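Bench notebook – sorting cell, equipment planning
June 2023

Back on the budget today. The request for the second half of the year has to go in soon and I would like it to be less of a wish list than the April one, which had everything in it except a new roof. So I spent most of the day at the sorting table with a pad of paper, running the small parts job and writing down every time I thought "I wish we had a better one of those."

The job is the same as before: parts go on the paper in the tray, arms pick them up and drop them in the yellow bins. Boards, little motors, harnesses. The harnesses are what eat the time and they are also what Turkstead wants to sell us a solution for, so I paid the most attention to those.

First on the pad is fingers. The flat black ones are fine on anything with a body to it, and a connector housing is a decent target if you come at it square. Thin wires are another story – the fingers are wide and the wires are not. Turkstead has a narrow tip set with a soft pad, and Kan has a plain one you cut to shape yourself. I like the Kan idea a lot (I like cutting things to shape!) but I have to be fair and put my own hours into the price.
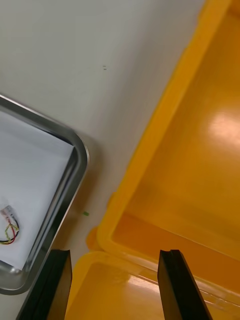

Do we need new grippers, or only new fingertips?
Only fingertips for now. The gripper bodies have plenty of life left and both quotes fit the mount we already have, so replacing the whole unit would be spending money on a problem we don't have.

Turkstead quoted $1,000 for the narrow set, both arms, spares included. Kan comes in lower on paper but they don't include spares and we will lose some, I know us. I'm putting Turkstead in the request and Kan in the notes as the fallback.

Second on the pad is cables. The black cable that loops over the wrist is on my mind every time that arm reaches toward the tray. It has slack, and it needs slack, but I'd love a proper guide that moves with the joints. Zornwood makes a clip-on kit and it's cheap enough that I don't want to argue over it. Lead time is 9 weeks, which I do want to argue over. If we order late it lands right in the middle of the Mullex trial and then it sits in a box until that's over.

I also went back and forth on the trays. Steel with a sheet of white paper is about as low tech as it gets, and I had a nice machined fixture plate in the April list for $2,017. Took it out. The paper gives a plain background, it's easy to swap, and I can't name one pick today that a fixture would have saved. Maybe for boards, if we ever do only boards. We don't.

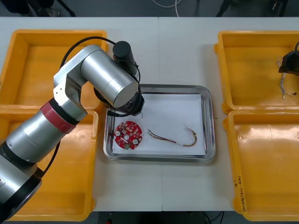 Read this part out over lunch, and the objection from the other end of the bench was that the fixture plate should stay in as an optional line, seeing that Mullex may ask for fixed part positions and then we'd be begging for money in the middle of a trial. Fair point. I still don't want it in the main total, so it goes on a second page under "only if Mullex asks," with the old price and a note that the quote needs refreshing.

Third on the pad is bins. The yellow ones are good. They're a strong color, the rims are thick, they take a knock. What I don't love is the glare on the bin floors when the overhead lights are on, because it makes the small silver parts harder to pick out than they should be. Two ways to go: matte liners, or better lighting over the table. Liners are $51 for a pack from Zornwood and we could try them right away. Lighting is a real project with an electrician and I'm not ready to write that one up.

So, liners first. If they help, lighting moves to next year.

The handwritten bin labels are going in as well, under consumables. Marker on plastic works until it rubs off, and I'd like printed ones that match the part list. Still need to decide if they go on the outside of the rim or the inside wall. Outside is easier to read from a chair, inside is easier to see when you're leaning over. Going to ask the people who do the leaning.

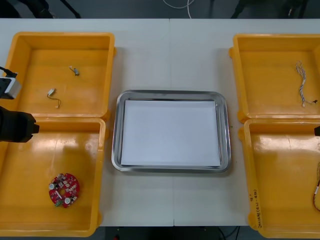
To do before the request goes in

Get the Turkstead quote with the spares written out by part number.
Ask Zornwood if the cable kit can ship in two lots, one arm first.
Order one pack of liners out of the current budget and try them in the two left bins only.
Move the fixture plate to page two.
Email Mullex and ask outright about part positions.
Find the April spreadsheet – I think I saved over it.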